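When two arms want the same ten centimeters

2021-05-06

In my last post I promised to write about the arbitration layer, and then I was silent for three weeks. I am sorry for this. The reason is that I did not like my own solution, and I wanted to replace it before I explained it to other people.

The problem is easy to say. Our cell has two arms which share one table. Each arm has its own planner, and each planner believes that the world belongs to it. For tasks on the left or right side this is fine. But most of our objects finish near the middle, and there both planners produce good paths which cannot be executed together.

My first version was a simple lock. The middle of the table was one box, and an arm had to own the box before it could enter. It was safe and very slow. One arm went in, the other one waited outside like a person in front of a bathroom. Davina Guthrie, who reviews most of my code, wrote only one comment on the merge request: "So we have bought two arms to use one." She was right, and I needed two days to admit it.

The second version is in a small package which we call Skurkodton (Alistair chose the name, please do not ask me to pronounce it). It does not lock a space. It locks a piece of time along the path. Each planner publishes its trajectory as a list of swept capsules with a start and an end time, and the arbiter checks the new list against the one already accepted. If there is a conflict, it first tries to delay the new trajectory. Only when the delay becomes too long does it ask for a new plan.

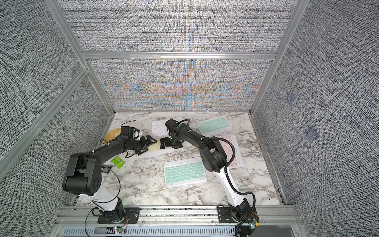

Both grippers over the cream keyboard, with the other keyboards left around the table.

With the old lock, a position like this one was forbidden by design. Now it is permitted, but the margin between the grippers must be chosen with care. I started with a fixed value, and it was a mistake. The left wrist carries its camera above the gripper, and in my collision model the camera was a box which ended too early. The thin wire above the camera was not in the model at all. I have now added one more capsule for it, a little fat, and the planner complains sometimes but I sleep better.

The cables are another story. I do not model them. They hang in loops and their shape depends on the last motions, so a fixed geometry is wrong most of the time. For the moment I limit the elbow range, and this is a cheap trick which I would like to remove one day.

Some numbers, for those who like them. I replayed 1000 recorded pairs of trajectories in simulation. In 368 of them the arbiter found a conflict. A delay was enough for 129, and the rest went back to the planner. I had hoped for a better share. When I looked at the failures, many had the same cause: the accepted arm stops in the middle and stays there, so no delay can help. The arbiter should be able to ask the resting arm to move away. Driss Sqalli proposed to give each trajectory a "polite exit", a short retreat that is planned together with the main motion. I have a branch for this, and it passes the tests on my laptop — on the cell computer it does not, and I don't know yet why.

One small thing which cost me a full afternoon: the two controllers did not agree about the time. The difference was 31 milliseconds. For logging you would never notice it, but when you reserve time along a path, it is a real distance. If you do something similar, please check your clocks before you check your geometry. I did it in the other order.

Next I want to connect the arbiter with the perception side, so that a keyboard in a new position changes the reserved volumes also, and not only the grasp target. Kirstin Aitken has the pose estimates running already, and she waits for me.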